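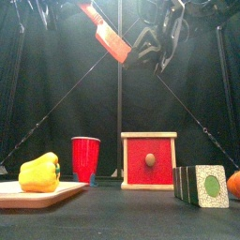
Red-orange plastic handle with a ribbed grip section.

Ruveo Household Hand Tool Kit: Equipment Review
Wirnberg Tool Library, Lending Services

The Wirnberg Tool Library serves 2,000 member households and lends more basic hand tools than any other class of equipment. During the past year the library recorded 1,027 loans of general household kits, most of them to members moving into an apartment or assembling furniture. The kits previously in circulation were assembled in-house from donated tools and had become difficult to maintain as matched sets. The library therefore purchased three Ruveo Household Hand Tool Kits and placed them in ordinary circulation for four months, ending in May. The kits were bought at the regular retail price, and the manufacturer had no part in this review.

Contents and case

Each kit contains a claw hammer, slotted and cross-head screwdrivers, slip-joint pliers, an adjustable wrench, a utility knife, a tape measure, a short level and a set of hex keys. The tools are stored in a hinged hard case with molded recesses. A printed outline of each tool appears in its recess, so that a missing item can be identified at the return desk without reference to the contents sheet. Staff considered this the most useful feature of the kit from a lending standpoint. The check-in procedure for the older kits required each item to be ticked off by hand.

The case is less satisfactory in other respects. The latches are thin and must be pressed firmly until they click. A member who does not hear the click may lift the case by its handle and have it open. One kit was returned with a latch bent outward, although it continued to close. The lid also lacks a stay and will fall backward when opened on a narrow shelf.

Handles and grip

Handle comfort is the point on which members most often comment, and it deserves separate treatment. The Ruveo screwdrivers have molded handles with a wide middle section and a narrow collar below it. The collar allows the driver to be turned quickly between thumb and finger before full force is applied. Members with smaller hands reported no difficulty. Members with larger hands found the small slotted driver too short for prolonged use, and the library shares that view.

The hammer is well balanced for hanging pictures and for light carpentry. It should not be used for demolition or for driving masonry fixings, and a note to this effect has been added to the loan card. The pliers were stiff on arrival and required a drop of oil at the pivot.
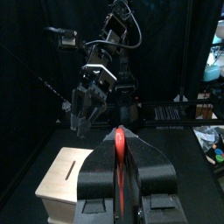

Blades and tips showed acceptable wear over the lending period. The cross-head tips remained sharp on the larger drivers. The smallest tip in one kit was rounded on return, most likely through use on screws of the wrong size. Replacement drivers can be ordered singly, which was a condition of purchase. Delivery of the single replacement was prompt, but the new driver arrived in a slightly darker finish than the others in the case.

The tape measure is the weakest item supplied. Its lock slips when the tape is extended upward to measure a window or a door frame, and the hook at the end has too much play for accurate work. The library has replaced the tape in all three kits with the Jadoon model already held in stock. The Jadoon tape fits the molded recess with a little pressure.

Comparison with the Kadavska kit

The library also holds the Kadavska Home Set, which is sold for the same purpose. The Kadavska hammer and wrench are of heavier construction, and its fabric bag takes up less room in a vehicle. The bag has open pockets, however, and small tools are regularly returned in the wrong place or left out altogether. For a household buying one kit for its own use, the Kadavska is the better choice. For a lending service, the Ruveo case saves enough time at the desk to outweigh its faults.

Care instructions for borrowers

Tools should be wiped with a dry cloth before return. The utility knife must be retracted and placed in its recess with the slider facing up. Damage should be reported at the desk, and no charge is made for ordinary wear.

Assessment

The Ruveo Household Hand Tool Kit is recommended for general circulation, subject to replacement of the tape measure and a check of both latches at each return. It is not recommended for members undertaking major repairs, who should request the individual tools from the main catalog. The kits remain available for reservation under the usual loan terms.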